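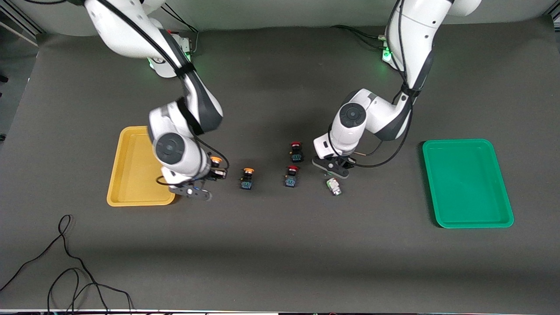

Small electrical parts between a yellow tray and a green tray. One is a push-button switch with an orange cap.

How a Switch Works

11/01/2023
By the Grenton Science Pages staff

A switch is a part that opens or closes a path for electricity. The path is called a circuit. When the path is closed, electricity can flow all the way around it. When the path is open, there is a gap, and the flow stops.

Electricity moves easily through metals such as copper. A material like this is called a conductor. Plastic, rubber and dry air do not let electricity through easily. They are called insulators. A switch uses both kinds. The conductors inside carry the electricity, and the insulator outside keeps it away from your fingers.

Inside a push button

A simple push button has four main parts:

Cap: the part you press.
Spring: pushes the cap back up.
Contacts: small pieces of metal that can touch or stay apart.
Terminals: metal legs or tabs where the wires are joined.

Pressing the cap squeezes the spring and moves one contact toward the other. When the contacts touch, the circuit is closed. When you let go, the spring pushes the cap up and the contacts move apart again.

This kind is called a momentary switch. It works only while you hold it down. A doorbell has one. If it did not, the bell would keep ringing after the visitor took a finger away.

Other buttons are latching switches. You press once and the contacts stay together. You press a second time and they come apart. A small catch inside holds the cap down between presses. Many desk lamps have a latching switch.

Open or closed to begin with

Most push buttons are "normally open." This means the contacts are apart when no one is pressing. A few are "normally closed," and pressing them breaks the circuit. The light inside a refrigerator often uses a normally closed switch. The shut door presses the switch and the light goes off. Opening the door lets the switch spring back, and the light comes on.

Bounce

Metal contacts do not meet cleanly. They hit, spring apart and hit again several times, much like a ball dropped on a floor. This is called contact bounce. It is over in a few thousandths of a second. A lamp does not show it, but a computer is fast enough to read one press as many. Keyboards have a program that waits a short time before it counts the press.

Try it: a paper clip switch

You will need:
1 AA battery
1 small flashlight bulb in a holder, marked 1.5 volts
3 wires with bare ends, each about 40 centimeters long
2 brass paper fasteners
1 metal paper clip with no plastic coating
1 piece of cardboard
Tape

1. Push the fasteners through the cardboard 2 centimeters apart. Hook the paper clip under one of them.
2. Tape a wire from one end of the battery to the bulb holder.
3. Join a second wire from the bulb holder to the first fastener.
4. Join the third wire from the other fastener to the free end of the battery.
5. Turn the paper clip until it touches both fasteners. The bulb should light.
6. Turn the clip away. The circuit is open.

If the bulb stays dark, check that each bare wire end touches metal. Never connect a wire straight from one end of the battery to the other. The wire and the battery can get very hot. Use only a battery for this activity. Do not use a wall outlet.

Words to know

Circuit: a closed path for electricity.
Conductor: a material that lets electricity through easily.
Insulator: a material that does not.
Terminal: a place where a wire is joined to a part.

More from this series
What Is a Battery?
Why Wires Are Covered in Plastic
How a Fuse Protects a Circuit
Magnets and Motors

Contact Grenton Science Pages | Copyright 2023 Grenton Science Pages | Back to top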